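4.2 Open day at Nindbridge

The public sessions were held at the Nindbridge lab on Nov 5, 2023. Over the day 634 people signed in, and 618 of them stayed for at least one full table session. Ister, our two-handed platform, worked with tableware and small props that visitors already knew from their own kitchens. We kept the plate near the middle of the table so that both hands could get to it. 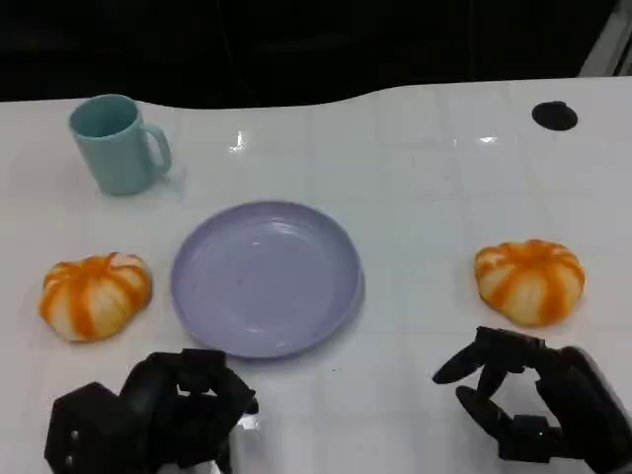 One visitor wrote on the comment sheet that the hands should wait longer between moves, because it was hard to tell when a task was over and when the robot was only thinking. Similar remarks came up on 29 sheets. We had set the pauses in June, with lab staff as the only audience, and staff know the task order by heart. For a public demonstration the pauses should be longer, and a spoken cue would help.

Visitors followed the sessions on a side screen that showed the wrist views. Many of them looked at the screen more than at the table, above all when the fingertips came close together over the plate.
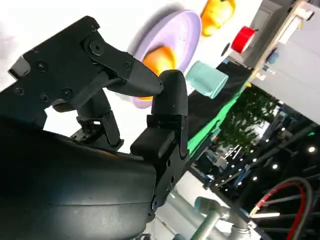
4.3 Handling of food-like items

The bread task drew the most questions. Rolls have uneven surfaces, and the Mussa grasp planner has to choose contact points without a fixed model of the shape.
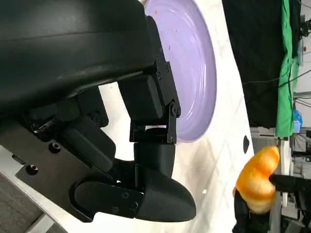
Grip force was held at the lowest of 4 settings during all public sessions. Visitors often asked whether the robot could feel what it was holding. The guides answered that it estimates force from motor current – a reply that satisfied adults more than children. At the earlier Plirham demonstration we had left this question to a poster, and few people read it.

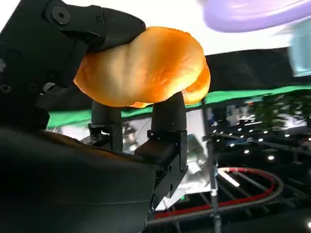
Figure 5. Bread bun held between an upper finger and two lower fingers, wrist view.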